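4.2 Grasp-phase estimation from the wrist view

The Plotudau controller splits each trial into approach, closure and transport, and the switch from closure to transport is the step that fails most often. Motor current alone is a poor signal for it. Slender parts load the finger pads over a small area, and the current rise is close to the friction of the drive itself. We therefore combine current with a visual estimate of the gap between the fingertips, computed from the wrist camera at each control step.

The estimator takes a fixed crop around the fingertips and returns two values: the gap width in pixels and the lateral offset of the part from the midline of the gripper. Since the fingers are dark and keep nearly the same outline in every view, a template match is enough to find their inner edges. The part is then taken as the region between those edges. Figure 3 gives a view from the closure phase with a tan rod between the fingers. 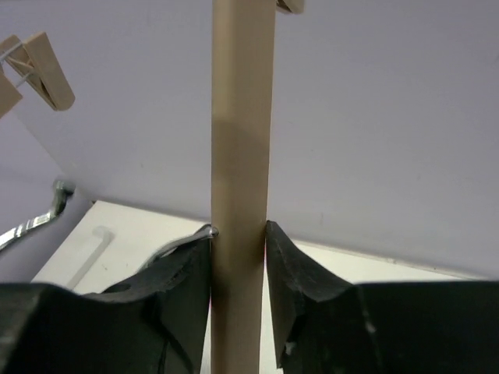

Figure 3. Wrist view, closure phase.

Closure is declared when the gap width stays constant over 16 consecutive steps and the current exceeds a low threshold. A shorter window of eight steps gave early switches on soft parts, where the pads go on deforming after first contact.

The estimator was tuned on 438 trials recorded with the Lorkach planner and tested on a separate set of 818. Of the test trials, 17 were assigned the wrong phase at the moment of the switch. Most of these involved pale parts against a pale background, where the part edge was lost and the offset drifted – the gap width itself remained usable. The Wasora tracker, run on the same recordings, loses the gap width as well in these cases, as it fits both quantities jointly.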